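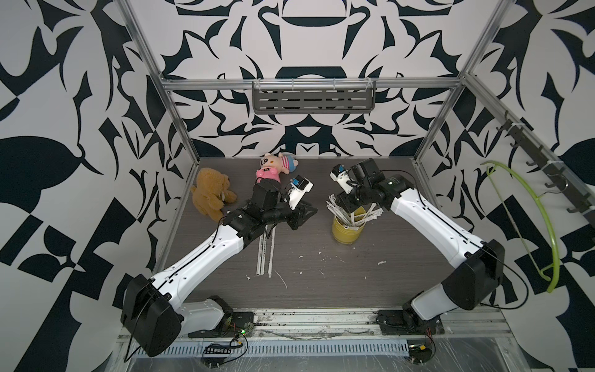 On the Relley list last month somebody wrote that parallel fingers are fine for cups and toys and useless for anything thinner than a playing card, and that you should go straight to suction for paper. I've now had three evenings with the Conholm fingers on both arms, and I'd like to argue with that a little!

Quoting the earlier message so it's all in one place:

> I'm looking at the Conholm fingers for a two-arm cell and can't find
> much from people who have used them on small stuff. My questions:
> do they hold a thin paper slip without crushing it, does the
> camera on top of the gripper see the fingertips at close range, and
> is it worth paying extra for the Yupanqui controller or does the
> stock one do the job? I have room in the budget for one of the two,
> not both.

Paper first. My test is a yellow cup full of paper strips, and the job is to take one strip out without lifting its neighbors. Coming straight down from above works much better than coming in at an angle, as long as the strips fan out over the rim. If they're bunched up in the middle, the fingers take three or four at once and there's not a lot you can do about it. I ran 200 picks with the Conholm set and then the same 200 with the old Cosley fingers, refilling the cup whenever it got low. The Conholms were clearly ahead on single strips. The Cosleys creased nearly everything they touched, and they pulled the cup over often enough that I got tired of standing it back up.

I should say that I closed the grip very slowly, and that matters more than I expected. At full speed the two sets are hard to tell apart. Slow the last part of the close down to 30 percent and the Conholms suddenly look like a different product. (I left the Cosleys at the same setting so it would be fair.)

Long thin plastic strips lying flat on the table are another story. Neither set gets under them cleanly. What does work is pushing down on one end with the left arm and pinching with the right when the other end comes up, and that's fun to watch but I wouldn't want to depend on it. If anybody has a fingernail-type tip that fits the Conholm mount, please post it, I'd print one tonight.

Soft things are easy. The teddy bear and the doll with the striped hat both go fine with either set, and you can be sloppy with your aim. I wouldn't pick a gripper on the basis of plush toys.

Cameras: yes, you can see the tips, but only after you tilt the module forward a bit. At the factory angle the last 2 centimeters above the target disappear behind the fingers, right when you want them. Also, my cell has a loud black-and-white pattern on all the walls, and I was worried it would throw off the wrist views. So far it hasn't – the lighting bothers them far more. White paper on a dark gray table is about as kind as it gets, so don't take my numbers as good for, say, clear plastic.

On the controller I can only give you half an answer. I borrowed a Yupanqui for the right arm and kept stock on the left. The Yupanqui is smoother on slow moves and holds still better when the gripper is hovering, and I really like it. Over the cup that helps. For moving bears around you will never notice. If I had your budget I'd buy the fingers now and wait on the controller – the stock one can be tuned quite a bit, and the default gains are timid.

One more thing, tie your cables along the upper arm before you start comparing anything. I lost most of the first evening to a loop that tugged on the left wrist at full reach, and I was blaming the fingers for it.

I can post the settings file for both arms if that's useful. Next up is getting one arm to hold the cup while the other picks, and I'd love to hear from anybody who has tried that with the Cosleys.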